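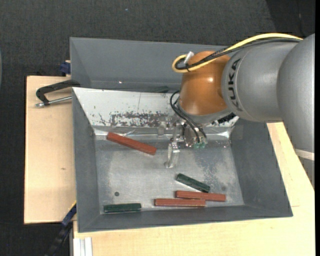 I have become a great believer in the open bin, and I'd like to win a few of you over. For years I kept everything in stacked boxes with lids, each one labelled in my best handwriting, and I never once put a thing back where it came from. Then my friend Arturo Farina talked me into trays, and I've been cheerfully boring people on the subject ever since! The kind I mean is a plain grey metal one with sides that slope outward, so your hand (or whatever else is reaching in) gets to the bottom without a fight. Five blocks in a tray like that and you can see the lot at a glance. And look at the far wall, all scrapes and chipped patches -- I love that. A bin ought to look as if it gets used.

People tell me open storage is untidy. I think it's the lids that make us untidy, tucking away string, dead batteries and 33 spare hinges we'd throw out tomorrow if we had to look at them. I cleared my own workshop in March and filled four sacks, and I haven't missed a single thing.

Dust is a fair complaint, I'll grant you. Lino Piras swears by his Closport cabinet for that very reason, and his chisels are lovely. But he does spend an awful lot of time opening doors! Give me a wide tray on a bench at elbow height, with one sort of thing in it and room to spare -- and a damp cloth every so often for the dust.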